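Ticket 431
Artificial stems: leaf sprigs detaching, rose heads leaning, lint on petals
Raised by: Domingo Cisternas, Olivares (Estthorpe display room)
Supplier: Cerevness
Range: Warkatero, red rose and pale blue hydrangea
Priority: normal
Status: resolved, one item carried over

Fault as reported

Three faults on the same batch, logged together as they were found together.

1. Leaf sprigs come off the stems during handling. The sprig leaves with its collar and the stem is left bare at that point.
2. Rose heads lean once the stem is in the vase. Turning the stem moves the lean to another side but does not remove it.
3. Pale lint on the red petals. Worse on the outer petals than the inner ones.

The hydrangeas share fault 1. They do not show fault 2 when laid flat, and had not been tried in a vase when the ticket was raised. Fault 3 is hard to judge on pale blue, so absence of a report should not be read as absence of lint.

Stock was unpacked in December and kept in the carton until needed. Carton was stored on its side. Nominal stem length on the packing slip is 400 mm. No stem has been cut.

Initial checks

09:40. Looked at the rose heads first. Heads are pushed on to a moulded peg at the top of the stem, with the green sepals sitting between peg and bloom. A head that is not fully home can be rocked with one finger. Checked each rose by holding the stem below the sepals and pressing down on the centre of the bloom with the thumb. Two heads moved down and clicked. The others were already seated.

10:05. Leaned the reseated heads against a plain white background to compare the angle. Reseating cured the rocking. It did not cure the lean.
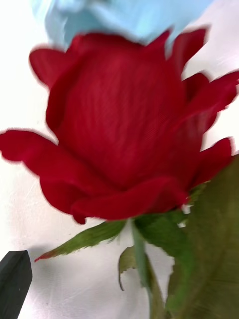

Sepals were then checked for position. On this range the sepals are meant to hang freely, and a long one pointing down and away from the bloom is not a fault. A sepal trapped between the peg and the head is a fault, as it holds the head off on one side. Found one trapped. Pulled the head, freed the sepal, refitted. That head now sits square on its peg, though the stem below it still has a set bend.

10:30. Rolled a bare rose stem along the table edge. It wobbles through most of a turn and settles in the same position each time. Conclusion: the wire has taken a bend from storage. This accounts for the lean that follows the stem when it is turned.

Cerevness was asked whether the wire may be straightened by hand. Reply received 11:15: it may, provided the bend is worked out over a length of stem and not forced at one point. No heat. The green covering softens and marks.

Leaf sprigs

Each sprig has a short hollow collar that slides over a nib on the stem. There is no adhesive. Retention depends on the collar gripping the nib, and the collar must be pushed past a small ridge before it holds. If it stops short of the ridge it looks fitted and will drop off when the stem is picked up.

Test on a rose stem: collar pushed to the ridge only, stem lifted and lowered, sprig fell on the first lift. Collar pushed past the ridge, same movement repeated until bored, sprig stayed on.

Test on a hydrangea stem: same result. The collar is the same part. Sprigs are interchangeable between the two flowers at the collar, but the leaves differ in shape, so keep them sorted if the display will be seen close up.

One collar has a split along its length and will not grip at all. Set aside.

Refitting procedure

Step 1. Clear a flat surface large enough for the stems to lie side by side. A pale surface is better, as dropped sprigs and lint show up against it.

Step 2. Lay the stems out with the heads at the same end. Do not stack them. A hydrangea head resting on a rose will flatten the outer petals in under an hour.

Step 3. Put the loose sprigs beside the stem they are going back on, before fitting any of them. Four pale blue hydrangeas and four red roses were done in one go and fitted on the one table. More than that gets muddled.

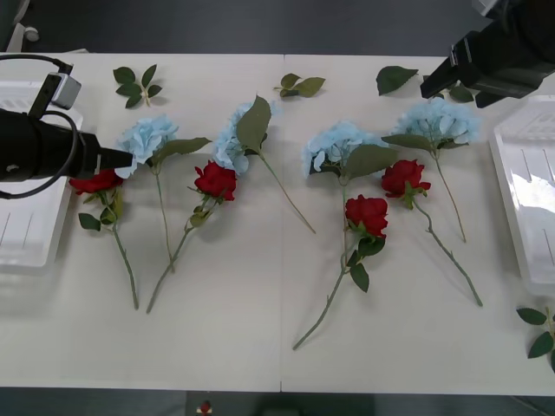
Step 4. Hold the stem close to the nib, not at the head. Slide the collar on with a slight twist and keep pushing until it passes the ridge. The change in resistance is small but can be felt.

Step 5. Tug the sprig gently in line with its own stalk. If it moves, repeat step 4. If it moves a second time, check the collar for a split.

Step 6. Straighten the main stem between both hands, working from the sepals towards the lower end. Roll it on the table to check. A slight wobble is acceptable and will not show in the vase.

Step 7. Press the head home on its peg. Confirm no sepal is trapped.

Step 8. Open the petals last. Handling the head after the petals have been shaped undoes the shaping.

Result after procedure

13:20. All sprigs refitted except the one with the split collar. Spare fitted from the bag in the carton. Fault 1 closed.

13:45. Lean rechecked in the vase. Improved but still present on the taller roses. Inner width of the vase mouth measured at 61 mm, which is wide for single stems with nothing to hold them. A straight stem will rest against the rim and lean whatever is done to the wire. Inserted a ring of folded card, 34 mm opening, below the rim where it does not show. Stems now stand upright. Fault 2 closed, with a note that the card is temporary and should be replaced by a proper insert.

The hydrangeas were tried in the same vase with the same ring. Their heads are heavier and the vase became easy to tip with more than a couple in it. Clean gravel in the bottom corrected this. Gravel goes in before the card.

Lint

The rose petals are cloth with a visible weave and a slightly frayed, velvety edge. Fibres catch in both. Methods tried, in order:

Soft dry brush. Removes loose dust. Pushes lint along the petal and into the folds, where it is harder to reach.

Adhesive roller. Removes lint from the outer petals but lifts threads at the edge. Stopped after one petal. Not recommended.

Low-tack masking tape, dabbed. Removes lint from the face of the petal without raising the weave. Keep it away from the edge. Slow, but the best result of the three.

Cool air from a hairdryer, low setting. Useful before the tape, to bring lint up out of the creases. Hold the head by the sepals.

A few specks remain in the deeper folds and on the underside of the front petals. They can be seen from close to and not from the distance at which the display is viewed. Left alone.

Frayed threads should be trimmed with small sharp scissors, never pulled. Pulling one draws a line across the petal. This was confirmed on the petal used for the roller test.
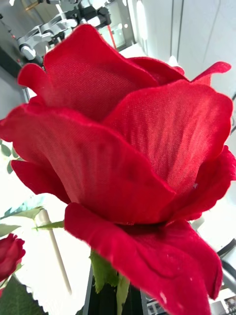 Can the fabric roses be rinsed under a tap if the tape does not get everything off?

Avoid it. The petals lose their shape when wet and the red dye in this range has not been tested by Cerevness for washing. Water also runs down the peg and sits inside the top of the stem against the wire. If a mark has to be treated, use a cloth that has been wrung out well, dab the one petal, and let it dry with the head upright.

Outstanding

Split collar: replacement sprig requested from Cerevness under the same ticket number. Awaiting dispatch date.

Vase insert: Olivares to source a fixed insert to replace the card ring. Domingo Cisternas to send the inside depth of the vase, which was not taken when the mouth was measured.

Storage: remaining Warkatero stock to be kept with the carton upright and the heads at the top. Label the carton accordingly. Sprigs to be bagged separately and fitted on site.

Faults 1 and 2 closed 15:10. Fault 3 closed as reduced.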